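Teaching by hand with two grippers - demos look fine but the wiping task keeps failing

Posted by Anwara Howlader

Hello everyone, first time posting though I've been reading along since May and have learned a great deal from you all. I'm hoping somebody can set me straight before I waste another week.

We're a small group putting together demonstrations for a bathroom tidying job: pick up the cloth, wipe the vanity top, put the little cup back beside the tap. We do it with a pair of hand-held grippers, one in each hand, each with its own camera, and then train from the recordings. So far we have 646 demos of the wiping part. The cup part has come along beautifully and I'm rather proud of it! The cloth is another story. When the policy runs, the left arm drifts toward the middle as if it has lost track of where the right one is, and the cloth gets pinched somewhere in the air above the counter.

I've recalibrated both cameras and slowed everyone down. My colleague reckons our marker cube is the trouble, and I reckon it's the way we're holding the things, so we've agreed to let the forum decide. 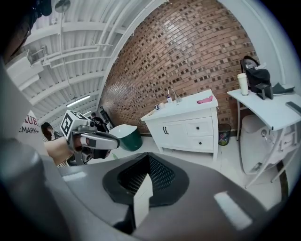
View from one gripper across the room, with the other one and its marker cube on the left and the vanity further back.

If anyone has done two-handed work with soft fabric, I'd be ever so grateful to hear how you stand, how you start each demo, and whether you throw the messy ones out or keep them. We're using Cevon for the tracking, if that makes any difference.

Tobias Thibodeaux

Welcome, Anwara, and what a nicely written first post. I spent most of last winter on towels and tea cloths, so you have my sympathy.

I'd look at your starting positions before anything else. With a wide lens it's very easy to begin a demo with the other gripper way out to one side, and then the cube swings across the view and disappears just when the two hands come together over the counter. Go through a handful of your recordings at quarter speed and watch only the cube. In ours, it was hidden by the operator's own wrist for the whole of the grasp, and you'd never have noticed at normal speed because the person doing it knew perfectly well where both hands were.

What helped us was a proper start pose. We put 2 strips of coloured tape on the floor for the feet and held both grippers at chest height, cubes in each other's view, for a slow count of 4 before moving. It feels silly and you get used to it. After that, walk up to the bench at an easy pace and keep your elbows out a bit, so the forearm stays behind the cube.

As for messy demos, keep the ones where you fumble the cloth and recover it. Those are gold. Throw out the ones where you stop to talk to someone, and I say that as the worst offender in our shop. Do also scrunch the cloth differently each time - we'd all been folding ours neatly without thinking, and the policy had never met a rumpled one.

Clyde Brannigan

More data. We had 2,873 before ours behaved.

Keith Mapplebeck

I'd go along with Tobias on the start pose, but I'd ask about the finger pads as well. Thin cloth slides on some of them, and people make up for it by squeezing harder and twisting the wrist, which the robot then copies faithfully and gets nowhere. Try a thicker face washer for a few dozen demos and see if the drift goes away. If it does, your tracking is fine and it's the grip you need to sort out.

Also check that the two recordings share a clock. I lost a whole Monday to that once, with the left hand running a fraction behind the right, and the symptoms were very much like yours. Clap the fingers of both grippers together at the start of each session and line the two recordings up on it. Cheap as chips and it saves a lot of arguing with your colleague!

Related items
Marker cube keeps flipping orientation in Cevon
Left and right recordings out of sync after a long session
Skullard wrist mount, is it worth the money?
Remote control or hand-held for drawer opening
Dekex gripper trigger sticking in cold weather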